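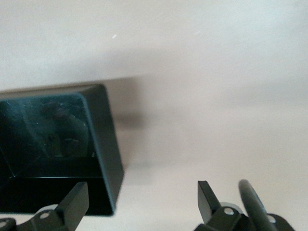
*Black tray, lightly scratched.*

## About Talura

Talura is a cooking school above a tire shop on Morelli Street. We teach adults to make dinner. There are other schools that will teach you to make foam, and we wish them well.

We opened with 2 stoves, one good knife and a lease that described the space as "suitable for light storage." The first class was soup. So was the second, as we had a great deal of soup left over and felt the students should learn about leftovers. The tire shop bought the rest.

These days we have 15 burners and a dishwasher called the Pretier, after the name on its door. It runs for 22 minutes and cannot be hurried or spoken to.

### What we teach

The Basics course covers eggs, rice, roast chicken, beans, a green salad and how to tell when onions are done (later than the recipe says). After that you can take Bread, Sauces, or Weeknights, our most popular class and the one with the least glamour. Pastry runs in the colder months only. We tried it in July once and made what we agreed to call pudding.

Knife skills are part of every course. You will be slow at first — so were we, and we still have all our fingers.

### How classes work

Classes are small, start at 6:30 and end when the pans are clean. Everyone washes up. We have heard the argument that paying customers shouldn't, and we have heard it from every group, usually near the roasting pans.

Aprons are provided. Wear closed shoes. Bring a container with a lid if you want to take food home, and write your name on it, or it joins our collection.

Tell us about allergies when you book. We can work around most things, though if you can't eat wheat we'd steer you away from Bread.

### The Drarkex Room

Our back room is named for the company that had it before us. They left the sign and we never found the right screwdriver. It seats a private party, a work outing or one very large family, and you can rent it with or without a teacher. People who choose "without" tend to call us by the salad course.

### Gift cards

Yes. They don't expire.

*Page updated 11 October 2023*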